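Filed under: Robot Learning, Lab Notes

Collecting demonstrations in simulation, part 2: the strawberry task

June, by Amancay Espinoza

The last post covered getting the arm and gripper to load without the fingers passing through each other. Since then I have moved on to recording, and the notes below are mostly for my own use when I have to do it again with a different object.

The task is short. A strawberry starts in a bowl on a table. The arm has to lift it out and put it down on the tabletop, and the bowl should stay where it was. One operator drives the gripper with a handheld controller, the simulator steps the physics, and a recorder called Hevora writes joint positions, gripper width, and camera images to disk at a fixed rate. Hevora is our own code, written largely by Tatsuya Yokoyama, and its file format has changed twice this year. Anything recorded before the second change has to go through a converter, and I have stopped using those files.

I have 2799 episodes on disk as of this week. That number includes failures. Early on I deleted every failed attempt by hand, and I regret it, as the failures turned out to be useful for training the success check. Each episode now gets a label at the end (success, dropped, bowl moved, timeout) and all of them are kept. The policy only trains on the first group. The success check trains on everything.

An episode starts with a reset. The arm goes to a home pose with the gripper open, and the bowl gets a random position inside a rectangle on the table. The strawberry is dropped into the bowl from a small height so that it settles in a different orientation each time. The settle step runs before recording begins. If it is skipped, the first few samples contain a rolling strawberry, and the policy learns to wait at the start of every run. I lost most of an afternoon to that.

The operator then brings the gripper over from home. I ask for one continuous approach, with no hovering. Hovering is the main problem with human demonstrations on this task: people stop above the bowl to think, and the recorder faithfully stores a long run of nearly identical observations with zero action. A small network given enough of those will also stop above the bowl, and it will stay there.
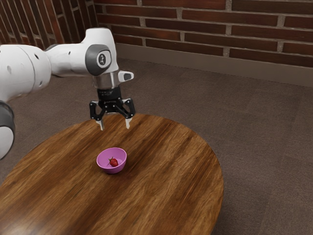
Why not script the motion and skip the human operator?

A scripted planner has access to the exact pose of the strawberry, so its paths depend on information the policy never receives, and it rarely makes the small corrections that a policy needs to have seen. We use scripted episodes for testing the recorder and leave them out of the training set.

Grasping is where operators differ the most. Tatsuya comes in vertically and closes on the widest part of the fruit. I tend to rotate the wrist first so the fingers line up across the short axis. Both work. Mixed together in equal amounts, they produced a policy that started my rotation, gave up halfway, and closed on the rim of the bowl. There are models that deal with two modes properly, and we plan to try one. For now the fix was to choose a single style and write it down. We chose his, which is faster.

Contact settings took longer than I expected. The default friction on the fingertip pads was too low, and the strawberry squeezed out sideways whenever the grip was off center. I raised it until a centered grip held through a normal lift and a bad grip still failed. It is tempting to raise it further, because the success rate goes up and recording gets easier. The resulting demonstrations are then full of grasps that would not hold with ordinary friction.

The bowl mass had a similar problem. It was light enough that a brush from one finger would slide it across the table. I made it heavier, though light enough that a careless approach still gets the "bowl moved" label.

Storage: images dominate everything else. I record two cameras, one fixed and one on the wrist, both compressed. Joint data is tiny by comparison. I stopped recording depth, which we were not using, and moved older sessions to the Pacheco machine, where they can be read over the network but not quickly.

For a first check I trained on a subset of the successes and ran the policy from 111 held-out starting positions. It succeeded on 51 of them. Most of the misses were in the far corners of the bowl rectangle. I plotted the starting positions of the training episodes and the corners were thin, although the sampler is uniform. The cause was the labels. Operators fail more often in the corners, so fewer corner episodes survive the success filter. The sampler now tracks successes per grid cell and favors the cells that are behind.

Still to do:

- Vary the lighting and the table texture per episode. At present both are constant.
- Trim idle samples automatically. Tatsuya has a threshold on end-effector speed that works, except that it also removes the pause while the fingers close.
- Add a second object, probably a lemon, once the corner cells have filled in.
- Rerun the same 111 starts after the new sampler has been on for a while. The list of seeds is stored next to the training config.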